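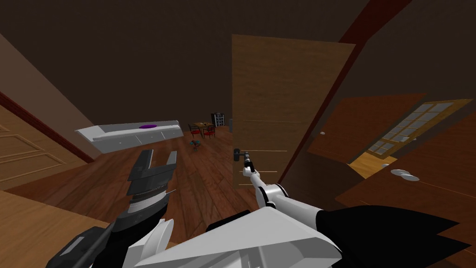 Anhang 1: Innenraum mit Holzboden, geöffnete Tür mit schwarzem Drückergriff

Ticket: Bilduploads im Objektportal brechen ab
Produkt: Arnerex Medienverwaltung
Kunde: Mokeck
Gemeldet von: Jasmina Berisha
Bearbeitung: Wing-sze Su
Status: gelöst

Fehlerbeschreibung
Beim Hochladen von Bildern in die Galerie bleibt der Fortschrittsbalken bei 22 Prozent stehen. Nach einer Weile erscheint die Meldung „Vorschau konnte nicht erzeugt werden“. Betroffen sind nur Dateien im PNG-Format, JPG läuft durch. Browser gewechselt, Cache geleert, anderer Rechner: keine Änderung. Bis Juni hat der Upload funktioniert.

Verlauf

09:10, Wing-sze Su
Datei in der Testumgebung hochgeladen, Fehler nicht nachstellbar. Bitte Version des Vorschaudienstes mitteilen (Verwaltung > System > Dienste) und das Protokoll vom letzten Versuch anhängen.

09:45, Jasmina Berisha
Vorschaudienst steht auf Version 17. Protokoll ist angehängt. Der Server heißt bei uns Gultiditz, falls das für die Pfade wichtig ist.

10:20, Wing-sze Su
Im Protokoll steht ein Abbruch wegen Überschreitung der maximalen Kantenlänge. Der Grenzwert ist auf 2.000 Pixel gesetzt, die Datei liegt darüber. In der Testumgebung gilt 4.000, deshalb dort kein Fehler. Unklar ist noch, warum JPG nicht betroffen ist.

11:05, Wing-sze Su
Geklärt. JPG-Dateien werden vor der Prüfung vom Modul Seo verkleinert, PNG-Dateien nicht. Beim letzten Update wurde die Konfiguration des Vorschaudienstes auf die Standardwerte zurückgesetzt.

Bitte wie folgt vorgehen:
1. Vorschaudienst anhalten.
2. In der Datei vorschau.conf den Eintrag max_kante auf 4000 ändern.
3. Ordner tmp/vorschau leeren.
4. Dienst starten und eine PNG-Datei testen.

13:30, Jasmina Berisha
Erledigt. Beim ersten Start kam „Zugriff verweigert“, der Ordner tmp/vorschau gehörte nach dem Leeren dem falschen Benutzer. Rechte korrigiert, Dienst läuft. Anhang 1 ist jetzt in der Galerie, die Vorschau wird angezeigt. Der Stapel mit fast 22 weiteren Dateien läuft noch.

14:15, Jasmina Berisha
Stapel ist durch, keine Fehler. Kann geschlossen werden.

14:20, Wing-sze Su
Ticket geschlossen. Das Zurücksetzen der Konfiguration beim Update ist als eigener Fehler an die Entwicklung gemeldet. Bis dahin vor jedem Update vorschau.conf sichern.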